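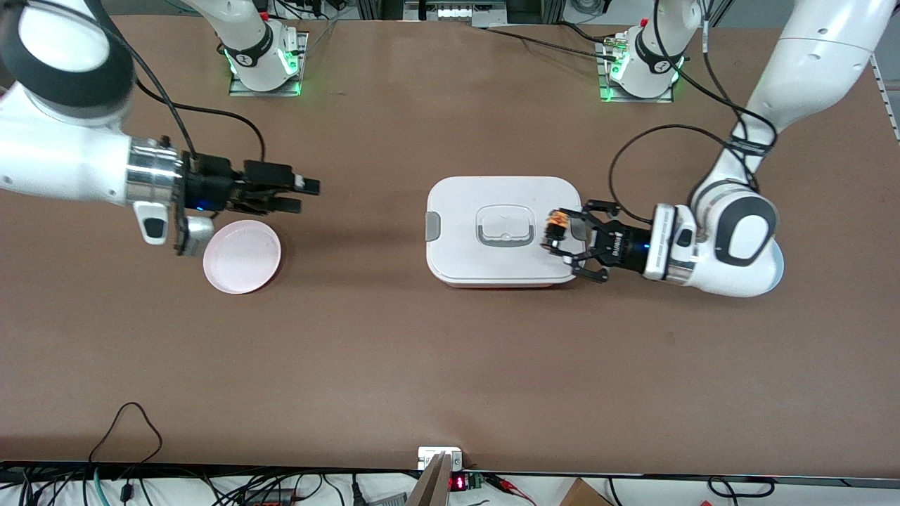

Yaroslav Kravets wrote:

> I don't see why the two-arm cell needs its own page in the practice notes. We already have the one-arm rules: speed cap, keep-out zone, a person at the stop button. Run those twice and you're done. If we write a new page for every setup, people will stop reading any of them. Also, who decided on 200 for the shared area? It was 250 in the Skanell draft and I never saw a message changing it.

Hi Yaroslav, hi all,

Fair point about the length, and I promise I'm not trying to grow the notes for fun! But I don't think you can run the one-arm rules twice. They say nothing about what happens when both grippers want the same bit of table, and with a plate and a lidded container sitting that close together, they always do. One arm holding something over a lid while the other waits a hand's width away is a normal moment for us, and the current page has no words for it.

So my draft is short. It says:

One arm owns the middle of the table at a time. The other one may hover on its own side, fingers closed, until it gets the go-ahead.

An arm that is holding something has right of way. (Sérgio Garcia wanted it the other way round and we went back and forth on this for ages. I still think mine is right, but go ahead and shout.)

Inside the shared area both arms drop to 200 mm/s. Outside it the normal cap of 900 stays.

If either arm faults, both stop. Nobody restarts one by itself, even if the other looks perfectly happy.

Cables get checked at full reach before the first run, on both arms. Wherever they loop over the upper link, leave slack for the elbow, and tie up whatever is left so it can't get down to where the fingers are working.

About the 200 - that was me, sorry. I changed it after the Wendholm people sent their comments in June and I only mentioned it on the call, so of course it isn't in the archive. I can live with 250 if someone has stopping distances to back it up. I don't have any for the heavier grippers.

The thing I'm least sure of is the front edge of the bench. The Flurkier version says nothing loose within reach of either arm, full stop. I like that on paper, but we all keep boards and leads along there while we're setting up, and a rule everybody breaks by lunch is worse than none. Maybe "nothing loose past the edge strip while the arms are powered"? Better wording very welcome.

Nazarenko has asked for a copy before they set up their own pair, so I'd like to send them something by the end of the month, even if it still has holes in it.

Yaroslav, would you be OK with it as a half page tacked onto the existing notes, with no new page number? Then there's only one thing to read.

Cheers,
Dana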